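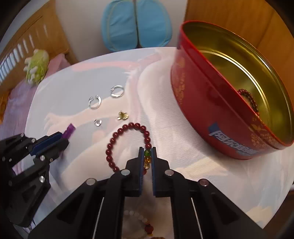

Red tin, gold inside, with a bracelet in it.

Storing tins long term - rust, smells, lids that stick
Board: Collecting and Storage

marrowfat
I have been keeping biscuit and tea tins for years and they have now outgrown the dresser. Most will have to go into the loft or the garage over the next few weeks. I'd like to hear how other people store theirs.

Three questions.

1. Lids on or lids off? I have always put them away with the lids on, but I opened a few in April and two of them smelt sour inside.
2. Is wrapping worth it? I have plenty of newspaper and a bit of tissue.
3. What do you do about rust that has already started on the bottom rim?

The photo is one of the tins I use indoors. The ones going away are older and mostly rectangular.

pennyroyal_4
Lids off, and keep them next to the tin they belong to. A closed tin traps whatever air you shut in it. If that air is damp you get spotting on the inside of the base, and you won't see it until you open it again.

Don't use newspaper. The ink comes off on pale lids and it holds moisture. Plain tissue is fine.

Loft over garage if the loft is boarded. My garage got wet enough one winter that cardboard boxes went soft at the bottom.

Oddbox
I'd disagree on lids. I keep mine on with a sachet of silica gel inside and I've had no trouble. Lids that are stored separately get bent, and once a round lid is out of shape it never goes on properly again. A missing or bent lid takes more off the value than a few spots inside.

Agree about newspaper.

pennyroyal_4
Silica gel stops working once it is full, so you have to remember to dry it out or change it. With a handful of tins that's fine. With a loft full I wouldn't keep up with it.

Oddbox
I do mine twice a year when I get the Christmas decorations up and down. It takes an afternoon.

t_wickens
For the rust on the rim: wipe with a dry cloth first. If it's only a brown bloom, a very small amount of microcrystalline wax on a cotton bud will hold it. Don't use wire wool near any printing. It goes through the colour in two strokes and leaves a bright patch that looks worse than the rust.

Don't wash them in the sink either. Water gets into the folded seam at the bottom and stays there. I lost a nice Plalitz toffee tin that way. It looked perfect when I put it away and the seam had gone orange by spring.

marrowfat
Thanks. I have washed quite a few in the sink over the years, so that may explain some of it. Is there any way to dry the seam out afterwards?

t_wickens
Airing cupboard for a couple of days, upside down on a rack. Some people use a low oven. I wouldn't, because you can lift the varnish.

Gadwall
I've used the oven for years at the lowest setting with the door open and never lifted anything. Ten minutes is enough. The trouble comes when people forget about them.

For the sour smell, put in a spoonful of bicarbonate of soda in an open dish, shut the lid and leave it a week. Repeat if needed. If it still smells after that, it's probably old fat in the corners, and you need a cloth barely damp with washing-up liquid, then a dry one straight after.

kestrelhouse
Does anyone use the Flitau crates? I was thinking of buying the 30 litre ones with the clip lids. They stack well, but I'm not sure about sealing tins into plastic.

Oddbox
I have the Flitau ones. The clips are weak and I have broken four. The crates themselves are good. I drilled holes in the ends so that air can move through. Put the heavy tins at the bottom and don't go more than three crates high.

Gadwall
Esex do a similar crate with vents already in it. Slightly dearer but you don't have to drill. They are not as deep, so tall caddies have to lie on their sides.

pennyroyal_4
I wouldn't lay a printed tin on its side without something soft under it. The paint rubs at the point where it touches, even if it doesn't move much.

kestrelhouse
Thanks both. I'll get one Esex crate and see how it does before I buy more.

rushmere
Something that hasn't come up is a list. I have 1,216 tins, and before I kept a list I was buying ones I already had. Each crate has a number on the end, and the notebook says what is in it. I also put down the condition on the day it went in, so I can tell whether something is getting worse.

marrowfat
I have nowhere near that many, up to 100 if I count the small pastille ones. A list is a good idea though.

How often do you look at them?

rushmere
One crate a week, in order. With the small tins nested where they'll go, that gets me round everything in a bit over 18 months.

t_wickens
Be careful nesting. A Russo cocoa tin of mine has a ring worn right round the inside where a smaller one sat in it. Put tissue between them.

marrowfat
I've decided on the loft, vented crates, tissue, and lids off for the rectangular ones. The round ones will have their lids on with silica gel, as I take the point about bending. I'll try the bicarb on the two sour ones first.

Oddbox
Write the date on the sachets in biro or you'll lose track of which ones you've changed.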